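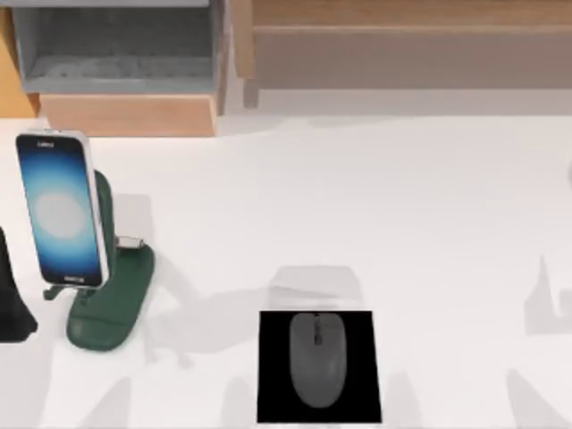

Unit 4: When the desk work gets automated

OK, so last time we did the Pratby warehouse, and a few of you asked why I keep picking places with forklifts. Fair! This week it's desks. A phone on its charging stand, a mouse on its pad, the stuff you'd find at pretty much any desk job.

Our case is Gotidero, a parts distributor with an order office in Broltport. Before February, 25 clerks typed in every order by hand. Then they brought in a system called Marchuk, which reads the incoming orders and fills in the forms. On its first full day it took in 1,053 of them and kicked 17 back to a person.

What I want you to look at is those 17. They're the messy ones — wrong part numbers, angry notes, a customer who wants half now and half later. The clerks used to get one of those between long stretches of easy typing, and now it's the whole job. Some of them love it. Others told me they go home wiped out, and that they miss the boring parts (I would too, I think).

There are 23 clerks now. Two left and weren't replaced, so please don't write "no job losses" in your papers without saying what you mean by it.

For next class:

Read the Gotidero interviews, the first two at least.

Pick one task you do with a mouse or a phone at work. Write a page on who'd handle the odd cases if the rest ran by itself — and whether you'd want to be that person.

Bring a printed copy, we're swapping.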